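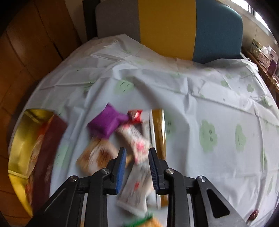

Wrapped snacks on a round table, with the cloud-print cloth underneath.

In praise of the pile

My aunt by marriage, Hatsue Amano, kept a table by her front window in Broltdale that I don't believe was ever used for a proper meal. It was round and rather low, it always had a cloth on it, and on the cloth there was always a heap of small wrapped things to eat. Biscuits in twos, rice crackers, boiled sweets, long thin packets of something crisp that left salt on your fingers. If you called to return a dish you sat down at that table, and before you had your coat off your hand was in among the packets and you were telling her about your knee, or your landlord, or whatever it was you had promised yourself on the walk over that you wouldn't mention.

I have been thinking about that table because we seem to be losing the pile, and I should like to put in a word for it before it goes altogether.

What has come in its place is the board. You will have met the board. It is carried in with both hands, and everything on it has been fanned or folded, with the figs cut open and the crackers laid out like roof tiles. Settimio Testa, who has fed me very well for 20 years and will forgive me for this, once spent the better part of an afternoon on one in his kitchen in Dromgate, and when he set it down five grown people looked at it and said how lovely it was and kept their hands in their laps. Who wants to be the first to spoil it? It was nearly an hour before anyone took an olive, and she apologised as she did it.

A pile asks for none of that. It has been spoiled from the start, if you like, being only a pile, with one packet lying over the corner of another and a sweet that has wandered off towards the edge of the table on its own. You can take from the top or you can rummage, and I would always say rummage. There is great pleasure in moving a purple packet aside to see what the red and white one underneath might be, and in putting it back if it isn't what you were after, which you can do quite decently when a thing is wrapped. Try that with a slice of ham!

I know what is said against the wrappers, and I can't wave it away. All those little packets make a great deal of rubbish for very little biscuit, and my niece, who works in such matters, goes quiet when she sees my cupboard. I've gone over to buying fewer of them, and I keep a tin of loose ginger nuts for the family, who don't need wooing. But I notice that the loose biscuits get eaten straight away or go soft, while a packet that isn't wanted at four o'clock can be pressed on somebody at the door at six. Hatsue never let a visitor leave without one in the pocket. I have found her crackers in a winter coat in July, and eaten them, and they were perfectly all right.

Then there is the matter of money, which people who write about entertaining tend to step round. Settimio's figs were not cheap. A pile can be put together from the bottom shelf at Tanabe, the shop by the bus stop, a packet or two at a time and over a few weeks, so that by the time anyone comes you have forgotten what you bought and are as curious as they are. It needn't match. I think it is better if it doesn't, with something plain and something sweet and at least one thing in a wrapper you can't make out. Tip them out, too. Hatsue was firm that a bowl made people polite, and I've come round to her view, for in a bowl you see only the top layer and nobody likes to be caught digging.

The cloth I do hold to. It gives the whole thing a bit of ceremony, and wrappers look cheerful on a pale one. Mine is white with faint green clouds on it, a silly pattern that I have grown very fond of, and it goes on the table whether I'm expecting anybody or not.

I usually put it on at half past three and the kettle soon after. Some afternoons the bell goes and some it doesn't, and on those I have the long golden packet to myself, with the radio on.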